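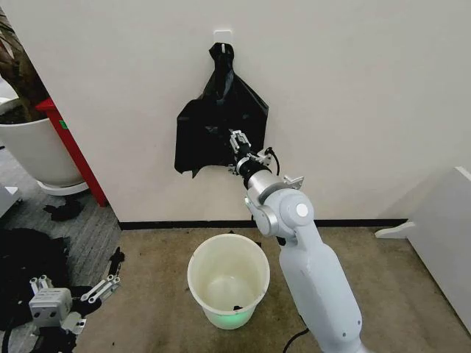
Gripper at the lower right of the bag on the hook, bucket underneath.

Friday, August 10, 2018

Fourth day with the Fudden arms on loan from Revetti, and I'm growing rather fond of them, which is a bad state to be in when one is meant to be writing a fair review. The job is still bin bags. Findow want to know whether the kit can manage the dull end of an office round, and a thin plastic bag is about as awkward a thing as you could hand to a pair of stiff fingers.

The grip setting in the Revetti handbook is 50, and I'd like to try 15 before we trouble their support people again. Aurélien Maillard thinks the finger pads matter more – he may well be right, he usually is about pads.

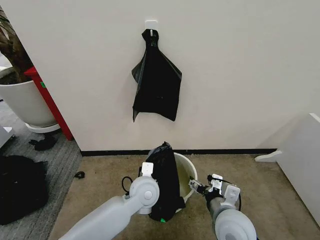

Both arms at the bin, one bag over the rim and another on the hook.

Still to ask Revetti: what do spare pads cost, and does the service plan cover the wrist cables? The quote lists 200 for a yearly visit and says nothing at all about parts. Must also dig out the Fagerlund quote, so that we have a proper comparison to send to Findow.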